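# Collecting Demonstrations for Kitchen Tasks in Simulation

Project report, 20 May 2025

## 1. Background

The project set out to build a small set of demonstrations for training a manipulation policy on kitchen tasks. Earlier groups in the course used the Durko benchmark as it ships, with demonstrations already included. We wanted to record our own, for two reasons. The supplied demonstrations come from a scripted planner and contain almost no corrections, and they use a fixed side camera that does not match the wrist view our policy takes as input.

All recording was done in the Bovunine simulator. Training code was taken from the course repository and changed only in the data loader.

## 2. Setup

The simulated robot is a single arm on a mobile base with a two-finger parallel gripper. It is driven by a handheld controller that sends position and rotation changes for the gripper. A trigger opens and closes the fingers. The base was moved by a separate thumb stick and was locked during grasping, as small accidental base motions had spoiled many of our first attempts.

Three streams were stored for each episode: the wrist camera, a fixed camera behind the robot, and the joint and gripper states. The object poses known to the simulator were also logged, but only for checking. They are not given to the policy.

Kitchen layouts were generated by Carkevis, which picks the cabinet style, countertop, sink and faucet separately. We used 6 layouts. Object start positions were drawn at random within a marked region of the counter, and the operator did not see them before the episode began.

## 3. Task definition

The main task is to carry an object from the counter to the sink and release it inside a basin. An episode counts as a success if the object is at rest below the rim level and the gripper is open and clear of it. In layouts with two basins, either one is accepted.

This last rule caused more trouble than expected. Operators tended to choose a basin late, sometimes after the arm had already started to move over the counter. In the data the same wrist view could then be followed by a motion to the left or to the right. A policy trained with a plain mean squared error loss averages the two and heads for the divider.
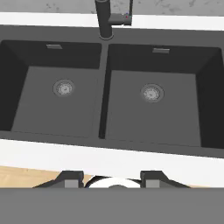 We considered fixing the target basin by instruction but kept the free choice, and changed the action head instead. The revised head predicts a short sequence of actions from a mixture, so both directions can be kept apart. Operators were also asked to commit to a basin before lifting the object. Episodes recorded before this request are marked with a flag in the metadata – they can be left out at load time.

## 4. Recording procedure

Each operator completed 6 practice episodes before recording. These were deleted. Sessions were limited to 40 minutes, with a break before the next one. Quality dropped near the end of longer sessions in the pilot, mostly as pauses in mid-air and repeated regrasping.

An episode was ended by the operator with a button press. If no press came within 60 seconds, the simulator closed the episode and saved it as a failure. Failed episodes were kept in a separate folder.

After each session the recordings were replayed at double speed by a second student, who checked for:

- dropped or duplicated camera frames
- the object passing through the counter or the sink wall
- a gripper command that did not match the finger state
- a success flag that disagreed with the final object pose

The second item was the most common fault. It was traced to the collision mesh of deep sinks, where the wall was thinner than the distance an object could travel in one physics step. Halving the step size removed it at the cost of slower recording.

## 5. Observations on camera view

The wrist camera has a clear weakness in this task. During transport the fingers and the object take up the bottom of the view, and the lower part of the object is often hidden by the gripper body. The policy therefore gets little information on how the object sits in the grasp. Tall faucets leave the top of the view when the camera tilts down, so the spout height must be inferred from earlier frames or from the fixed camera.

We tested a policy with the wrist stream alone and one with both streams. The wrist-only policy lined up well over the basin but released too early in layouts with a high counter. Adding the fixed camera reduced early releases. It did not change the grasping stage in any way we could measure.

## 6. Open points

Lighting was kept flat in all recordings, and we expect the policy to be sensitive to shadows. The Olivares lighting pack has been installed but not yet used; a second round of recording with it is planned for July. The metadata format should also be extended with a field for the chosen basin, which at present has to be computed from the final pose.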